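Automation at work: anyone else on the teaching end of it?
Flultville Community Board > Work & Jobs

saltedplum
Posted in May, 9:14 pm
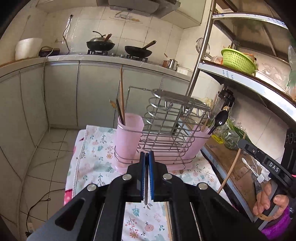

So I've been at Zilorside for 7 years, mostly kitchen shifts, and since spring a big part of my day is doing kitchen chores with a gripper in my hand so the Mivik arms can learn from it. Pick up the rod, put down the rod, go again. My old job was cooking lunch. Now I cook a little and demonstrate a lot, and I can't decide how I feel about it!

The pay went up a bit. My wrists are worse. And I've started noticing how I do things, like how far I tilt a spoon before I let go of it (my husband says I do it at dinner too).

Anybody else in this spot?

dockside_770
9:31 pm

Yep, warehouse side, over at Mostyn. They brought in sorting arms and told us no layoffs. There weren't any, but when people quit they didn't get replaced. We were 93 on my floor and the line feels a lot emptier now. I'd ask what happens to your hours once they've got all the demos they want.

saltedplum
9:40 pm

I did ask. Got "we're looking at new roles." Ha.

quietfern
9:52 pm

I'm going to disagree a little. I did the same kind of gripper work for 5 months and I liked it way more than the line. You sit down between takes, you talk to people, and the engineers ask how you'd do something. First job I've had where anyone cared what I thought about chopsticks.

dockside_770
10:03 pm

They care because they need it from you once. After that it's in the machine and you're not.

quietfern
10:11 pm

Maybe, but they kept coming back to us. New kitchen, different rack, something slippery, and they needed people all over again. I moved into checking the recordings after that and I'm still there. Not everybody got that offer, I'll give you that one.

grumblebee
10:26 pm

Can we talk about wrists for a second. I had the same thing and switching hands every half hour helped me a ton. Also ask for a stool! Ours took forever to show up but it made a real difference on the low shelves.

saltedplum
10:38 pm

Ooh, switching hands, I'm terrible with my left but I'll try it tomorrow. And quietfern, how did you get into the checking job? Did you apply or did they come to you?

quietfern
10:45 pm

I bugged my lead until she put my name in. Start bugging now, before the summer people come in. Send me a message and I'll tell you what they asked me.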